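Laundry room notes: the top loader and the new cloth rota

The Tulier building's laundry corner has had a top-loading washer in place of the old front loader for long enough that the same points keep coming up in the comments book. Mansa Nutsugah has gone through the entries and asked for the following to be set out once.

Loading. Lift the lid fully until it rests open by itself. Place items in the drum one at a time, spread evenly against the wall of the drum. A large cloth folded into a tight block will sit on one side, soak up water and pull the drum off balance during the spin. Shake it out first and feed it in by the edge — tablecloths and dust sheets especially. Do not push the load down with your hands.

Quantity. Stop when the drum is three-quarters full. Two large cloths count as a full load. Small items such as tea towels may be added only if there is room for the water to move.

Detergent. Powder goes in the dispenser, never directly on the cloth. Use 35 g for a normal load. The Zúñiga tubs we used to buy came with a scoop holding almost twice that, and several of these scoops are still in the cupboard. Please use the one marked in blue. Softener is not needed for table linen and makes it less absorbent.

Spin speed. Cotton may be spun at 600. Anything with a fringe, a lining or a loose weave should go on the gentle setting. The drum holes are small, but long threads can still work their way through, so trim loose ends before washing.

After the cycle. Take the load out promptly and leave the lid up for an hour so that the drum can dry. Wipe the rim and the underside of the lid with a dry cloth. Achilleas Psarras cleans the lint filter on the last day of the month; the next is July 31, 2019, and the washer will be out of use that morning.

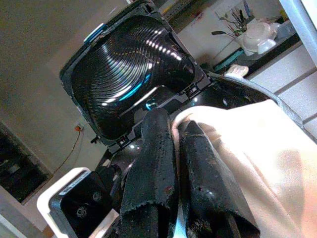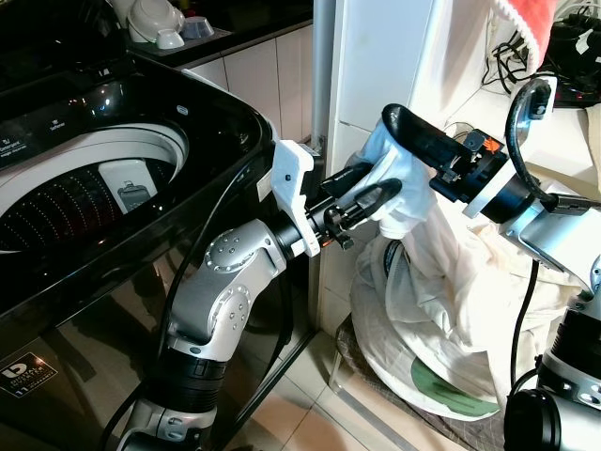 Destura House Services — Laundry and Linen

The dispenser insert lifts out for rinsing. Pull it straight up, rinse under a warm tap, and press it back until it sits level with the rim. Powder left in the corners sets hard within a few days and then has to be soaked off.

Stained cloths go in the Trarkance bag by the door, with a note of the stain pinned to the hem. Oil and candle wax are treated separately and take longer to come back.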